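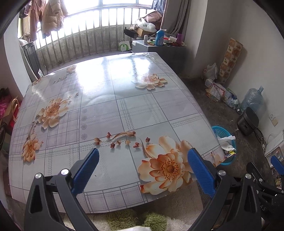 Reflective tablecloth and hand-held gripper demonstrations: re-record, or retain?

Posted in: Data Collection and Demonstration Quality
Tags: hand-held gripper, glare, household sites, acceptance criteria

Rinimside Programs Office

Our organization is coordinating a household collection program in which participants record tabletop demonstrations in their own homes using hand-held grippers. The recordings are intended for training a manipulation policy under the Worklow task set (place, fold, sort, wipe). To date 892 demonstrations have been submitted, of which 70 come from the household shown at the head of this post.

The table at this site is covered with a plastic cloth in a floral pattern over a plaid grid. It stands before a large window, and the daylight leaves a broad glossy streak across the far half of the surface. Our internal reviewer has raised two concerns. The first is that camera tracking may drift when the gripper moves toward the bright area. The second is that the repeating pattern may cause the localization software to match one blossom with another.

We would be grateful for guidance on the following matters. Should the 70 demonstrations be withdrawn and recorded again on a plain, matte surface? Is it appropriate to ask participants to clear the surroundings of the table before recording? Our present instructions say nothing on either point, and we would prefer to amend them before the next group of households begins in April.

The grippers are fitted with textured blue finger pads. We mention this in case the colour of the pads is relevant to any recommendation.

3 replies

Angus Haldane

I would advise against withdrawing the material on the strength of its appearance alone. The decision should rest on the tracking results, which your office presumably holds already.

Please run the trajectory reconstruction on all 70 demonstrations and record, for each one, whether the tracker lost its position at any time and whether it recovered. A demonstration in which tracking was continuous should be retained, whatever the cloth looks like. A demonstration with a brief loss may be trimmed if the loss falls outside the grasp and release phases. Where the loss coincides with a grasp, the demonstration should be excluded, as the recorded motion of the fingers relative to the object cannot be relied upon.

With respect to the pattern, the concern is legitimate but is often overstated for rooms of this kind. A printed cloth gives the tracker a great many features, and the difficulty arises chiefly when the cloth fills the view and little else can be seen. In your picture the window with its vertical bars, the grey chest and the items on top of it, and the tile panel against the wall are all in view. These are distinct from one another and will generally resolve the ambiguity introduced by the repeated flowers. The risk increases when the participant brings the gripper down close to the table and keeps it there. I would therefore ask participants to begin each recording with a slow sweep of the room at chest height, and to return to that height between tasks.

It follows that I would not ask anyone to clear the surroundings. Apart from the imposition on the household, a bare room would be harder to track and would be of less value to a policy that is expected to function in ordinary homes. What should be requested is that the surroundings remain undisturbed for the duration of a session. Clothing hung near a window and bags on the floor present no difficulty while they stay where they are.

The glare is the more serious matter. The following wording has been used in our own participant guide, and you are welcome to adopt it:

Stand so that the window is to your side wherever the table can be approached from that direction.
Do not alter the curtains or the lighting during a session.
If the exposure setting on the camera can be fixed, fix it with the gripper held over the centre of the table.
Place the task objects on the nearer half of the table when the far half is shining.

As to the pads, blue is suitable. You should nevertheless check that your task list includes objects of a similar colour, so that the policy does not learn to treat everything blue as part of the gripper.

Lecomte_Lab

Use a matte cloth. We had the same trouble with a varnished table and lost 40 demonstrations before we changed it. A flat cotton sheet from the linen cupboard is sufficient. Pin it underneath so that it does not slide.

Prulen Field Support

The previous suggestion is workable for a single site, but we would caution against applying it across an entire program. If every household is issued the same sheet, the resulting policy will be accustomed to that sheet. In one of our collections, 700 demonstrations were recorded on an identical grey cover, and performance on uncovered tables was noticeably poorer. We now permit covers only where tracking has failed at the site on two separate occasions, and the site record must state that a cover was used.

We would also recommend that surface finish (matte, satin or glossy) and window position be entered as fields on the site form. Reviewers can then sort by these fields.

Rinimside Programs Office

We thank all respondents. The reconstruction will be run on Tuesday, and the wording supplied by Mr. Haldane has been forwarded for inclusion in the participant guide. Could Prulen Field Support kindly confirm whether the site form is completed by the participant or by the reviewer?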